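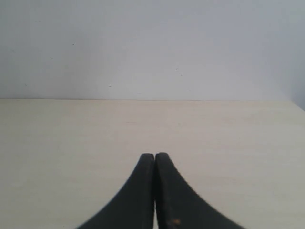
Figure 6.1 Pale wall and table.

Chapter 6
Receptive Music Methods in Group Treatment

Terms used in this chapter: receptive method, active method, listening task, entrainment, iso sequence, verbal processing, session record, contraindication

6.1 Scope of the Chapter

Chapter 5 dealt with active methods, in which clients sing, play or improvise. Receptive methods ask the client to listen and to respond to what is heard. The response may be spoken, written, drawn or moved, and in some protocols it is silent and reported only afterward. The term "receptive" refers to the form of contact with the music. It does not imply that the client is passive, and readers who have used the two words as synonyms should separate them before going further.

The chapter is limited to groups of adults who can follow a spoken instruction and remain seated for the length of one listening task. Work with children is treated in Chapter 9. Bedside listening with medical patients follows a different set of rules on volume, duration and staff presence, and is treated in Chapter 11.

Three other activities are often confused with receptive music therapy. Background music in a day room has no therapist, no stated aim and no record. Music appreciation classes have a leader and a plan, but the aim is knowledge of the music. Relaxation recordings used alone may have a health aim, although there is no therapeutic relationship and no verbal processing. Any of these may be useful to the person concerned, and a treatment plan should still name them correctly.

6.2 Development of the Group Format

Early receptive work was largely individual. The therapist chose a recorded piece, the client listened, and the two discussed it. Moving this format into groups raised a problem that the individual literature had not needed to address: a single piece of music must serve several people whose moods, histories and hearing differ.

Two answers were proposed. The first, described by Ankrah in his teaching notes for the Sillholm clinic, was to select music of low associative load. Ankrah's view was that unfamiliar instrumental music, at a moderate tempo and without sudden changes in loudness, gives each listener an equal starting point. The second answer came from Guzmán, who worked in the same clinic after 2000 and came to disagree with his colleague. Guzmán let group members bring recordings in turn and treated the differences in response as the material of the session.

The two positions are usually taught as opposites. In practice most group leaders now use low-load music in the first sessions and member-selected music later, once the group has agreed on how it will talk about what it hears. The point at which the change is made is a clinical decision – it should be written down along with the observations that led to it.

6.3 Structure of a Listening Session

A standard receptive group session has four phases.

Preparation. The leader states the task, the length of the piece and the form of response expected. Instructions should be given in the same words each time. Small changes in wording ("notice what you feel" as against "notice what you hear") produce measurably different reports, and a leader who varies them cannot compare one session with the next.

Listening. The piece is played once without interruption. The leader observes posture, breathing, and visible changes in attention, and makes no comment.

Response. Members complete the agreed response. Written responses should be brief. Drawn responses are collected only with consent and are not interpreted in front of the group.

Verbal processing. Each member is offered a turn and may decline it. The leader restates and links contributions. Questions about the meaning of a response are put to the person who made it and to no one else.

The phases are of unequal length. In a session of an hour, the listening phase rarely exceeds 6 minutes, and the greater part of the time belongs to verbal processing. Trainees commonly reverse this proportion in their first placements and leave too little time to close the discussion.

6.4 Matching and Shifting

The iso sequence is an ordered set of pieces. The first resembles the present state of the listeners in tempo and loudness, and each later piece departs from it by a small step toward the intended state. With one client the starting point can be set by observation. With a group it cannot, for the states present in the room may be incompatible.

Akpan suggested a working rule: the leader matches the most agitated member who is still able to attend. The rule is easy to apply and has a known cost. Members who arrive in a low or withdrawn state are met by music that does not resemble their own condition, and some of them will report the opening piece as intrusive. Nuren therefore recommended splitting the group for the first piece where a second leader is available. Neither proposal has been tested against the other in a controlled design.

6.5 Evidence and Its Limits

The study most often used in teaching at Sillholm followed 133 adult outpatients through a course of receptive group sessions. Of these, 49 left before the final session, and the analysis was confined to those who remained. Ratings were made on the Veridance checklist, which was completed by the group leaders themselves.

Two weaknesses should be noted at this stage. Loss of participants on this scale may remove those who found the method unhelpful, so that the remaining ratings are raised. Leaders who rate their own groups are also likely to rate generously – a problem discussed under observer bias in Chapter 3. The reported gains in mood should be read as preliminary.

6.6 Contraindications

Receptive methods should be postponed where a member has acute psychotic symptoms, recent seizures known to be triggered by sound, or untreated pain on exposure to ordinary loudness. Recent bereavement calls for individual assessment before member-selected music is introduced. The assessment form is given in Appendix B, and its scoring is explained in Section 6.7.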